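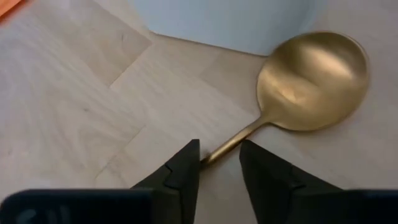 Nendcombe's big summer lunch is back, and this year we're feeding 496 of you

For immediate release: Saturday, July 19, 2025

Hello from the kitchen end of the village hall! I'm Lucie Lemieux, I run the Long Lunch in Nendcombe, and I'm very happy to say we're on again this August, with more tables, more puddings and (fingers crossed) a bit more shade than last time.

If you haven't been before, it's a sit-down lunch in the middle of the high street. We close the road from the chemist down to the old Latby turning, put the tables end to end and everyone eats the same meal at the same time, passing the bowls along. You don't pick your seat. I know some people hate that bit, and every year I get a letter about it, but I've made some of my best friends by being plonked next to them with a dish of potatoes.

What's on the menu

Cold pea soup to start, then slow-cooked lamb or a big squash and barley bake, with three salads and far too much bread. The bread is coming from Fortin, the bakery on Skadness Road, and they've promised me 216 loaves, which I'm told means starting at an hour I don't want to think about. Pudding is gooseberry fool or plum tart. Last year the tart ran out before it reached the bottom table and I haven't been allowed to forget it, so we're doubling up.

We're serving everything family style again, out of big bowls with proper serving spoons. We tried plated meals once and it took so long that the top table were on coffee while the bottom table were still waiting for lamb. Never again!

Tickets and where the money goes

Tickets are £16 each, and under-fives eat free on a lap. They go on sale at the Fortin counter and at the library desk, cash or card. Please don't ring the library to reserve, they've asked me to say that very clearly.

Last summer's lunch raised £3,104 after costs, and it paid for the new hob in the hall kitchen and a good chunk of the roof repair. This time we're raising money for the Skadness minibus, the one that takes people over to Latby for shopping and hospital appointments. It needs a new ramp and it needs it before winter.

We could do with a few things

Tablecloths, mainly. White or anything pale, any length, and I'll wash them before they go back to you. Also jugs, and anyone with a gazebo they trust. If you can give us an hour on the morning for laying up, come to the hall door at eight and somebody will hand you a pile of napkins.

If it rains we move into the hall and the school next door, and we eat in two sittings. Same food, same price, bit more of a squeeze.

Press are very welcome, and yes, there'll be lunch for you too. Drop me a note care of Nendcombe Village Hall and I'll save you a place, though I can't promise who you'll be sitting next to.

Ends

Contact: Lucie Lemieux, Nendcombe Long Lunch, Village Hall, Nendcombe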